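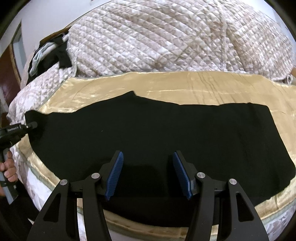

The big black one laid out on the gold satin sheet, Prunduson Road

Sirndale Winter Swap — notes from the November get-together

At Prunduson Road, upstairs, half past six start (ten to seven by the time the kettle had been round).

There: Ross Kerr, Maureen, Dilys, Joe, Anjali, and me writing it down again. Apologies from Pat, who has the plumber. Callum came for the second half and ate most of the flapjack.

Last time's notes

I read them out and they were fine apart from me putting that Dilys had offered to wash all the curtains. Dilys says she offered to wash one pair of curtains and she'd like that written down, so there it is. One pair! The other lot are going to Bhattacharjee's, who will do them at the same price as last year if we take them in all together and don't dribble them in one carrier bag at a time like we did before.

Joe still hasn't got the key back from the hall. He will ask again.

The folding

This took up most of the evening, so sorry if you came for the posters.

We've been using the big bed for folding and I think everyone agrees it's so much kinder on the back than the floor. The trouble is the gold sheet. I love the gold sheet, it makes the whole room look like a hotel in a film, and you can see every bit of fluff that comes off a dark thing so nothing gets put away with half a cat on it. But it is satin, and satin slides. Anjali had a wool blanket beautifully in thirds last week and the whole lot went gently over the side while she was reaching for the tape.

Maureen wanted a plain cotton sheet over the top. Ross said then we'd lose the fluff-spotting, and also that he has a cotton sheet but it's got trains on it. We went round and round on this. In the end we settled on keeping the gold one for checking over and for laying the big dark pieces out flat, and doing the final folds on the ironing table, where things stay put. Ross to bring the train sheet anyway in case.

How we're folding the large things, because I was asked to get it on paper and pin it up:

Lay it right out first, corners pulled square, and smooth from the middle towards you. If the top edge has a lump in it or has gone up in a step, sort that out before you do anything else, it never gets better once there's another layer on it. Long sides together. Then in thirds, not quarters (the crates are the wrong shape for quarters and the lids pop up). Fold side out, label on the front.

Anything stretchy or knitted doesn't go on a hanger. Joe asked why and was shown last year's green cardigan, which now has shoulders like a rugby player. So anything with a bit of fuzz or give in it gets folded, and if you can't tell, fold it.

Dilys asked whether two people are needed for the really big ones. I said it's quicker with two, one at each end, but please agree who is walking towards whom. Callum and Joe will remember the duvet cover.

The black pile

We have an awful lot of black this year. I don't know what has happened in Sirndale but people are clearing out black jumpers, black throws, black shawls, black trousers, and once they're folded and stacked you honestly can't tell one from the next. Anjali opened a crate marked THROWS and it was tights all the way to the bottom.

What we decided:

Every black thing gets a paper tag on the outside saying what it is and what size, in the big pen. We've got 100 tags in the drawer and Maureen will cut more out of the old calendars.

No black things sorted after dark under the bedside lamp. Ross found a navy coat in with them that he swears was black at nine o'clock at night. Sorting of darks to be done in the mornings by the window, which suits Dilys and Maureen and doesn't suit me in the slightest, so I'm on pale colours and children's.

Go over each one with the sticky roller on both sides. We're down to the last roller. Anjali to get more, the ones with the long handle if they've got them.

There was a bit of a chat about whether a large rectangle of soft black material with no sleeves counts as a throw, a shawl or a blanket. Maureen says if you can sit under it with someone else it's a blanket. I've written that on the wall chart and I think it's a good rule, though Dilys doesn't and says it depends on the someone else.

Bags and crates

Joe brought along one of those Skilance flat bags to try, the kind you roll the air out of. We had a go with three jumpers and it went down to about the thickness of a magazine, which got a round of applause! Then we opened it again and they came out looking like they'd been slept in. So yes to the flat bags for duvets and pillows and no for anything anyone is meant to want to wear. Joe will get a few more, medium size.

The crates are all right except the one with the split corner, which keeps snagging. Please can whoever keeps putting it back on the stack stop putting it back on the stack. It's going to be for shoes.

We'd also like to stop using the wardrobe as a crate. It's where finished coats hang, and last time I opened it there was a bag of jigsaw pieces, a lampshade and Pat's lunch.

Hangers

Ross has been offered 200 hangers from a shop that's refitting. Everyone said yes straight away and then Maureen asked where they'd go, and it all went a bit quiet. They come in boxes, at least, so they can live on the landing until the week of the swap provided the boxes don't block the bathroom. Ross will collect them with the trailer and says they're the decent kind with the bar for trousers.

Wire ones to go. Anybody who would like wire hangers for their beans or whatever, help yourself, they're behind the door.

Money

We've got £153 in the tin. Out of that we need to pay for the curtains, the rollers, the flat bags and the hall for the day itself. Anjali reckons that leaves enough for proper biscuits. I'd like to put some aside for a second ironing board, seeing as ours now has a lean to it and you have to iron with one knee against the leg. General agreement on that, but Callum thinks his aunt has one in her garage, so we'll wait to hear from the aunt.

The day itself

Doors at ten, same as last year. Last year we put out over 495 pieces and it was too much on the tables, people were digging, and by eleven everything we'd folded was in a heap. So less out at once this time, and we top up from the crates as it goes. Joe is doing topping up. Dilys and Anjali on tidying the tables, which they've asked for, bless them.

Big things (blankets, throws, curtains, bedding) get the stage to themselves. I want them laid out flat as far as there's room, with a corner turned back so people can feel the cloth without unfolding the whole thing. Maureen suggested bringing the gold sheet down and putting it over the front table to show off the dark pieces, and I was very keen, and Ross reminded us all about the sliding. We might try it with some bulldog clips underneath. Maureen to have a practice on her dining table and report back.

Posters: we ran out of time. Callum has done a drawing of a sock and it's lovely. More next time.

Any other bits

Dilys would like people to shake things out of the window, not over the bed.

Buttons go in the blue jar and beads go in the other one.

Somebody's reading glasses are on the windowsill, brown case. They've been there since September and Maureen has started using them.

Pat sent a message to ask if we take hats. We do take hats — clean ones.

Who's doing what

Ross: hangers, trailer, train sheet.
Joe: hall key (please!), flat bags.
Anjali: sticky rollers.
Maureen: tags, bulldog clip experiment.
Dilys: one pair of curtains.
Callum: ring the aunt, carry on with the sock.
Me: type up the folding notes and pin them over the ironing table, take the other curtains to Bhattacharjee's.

Finished at quarter to nine. Next one is same place, same time, and it's Joe's turn to bring the milk.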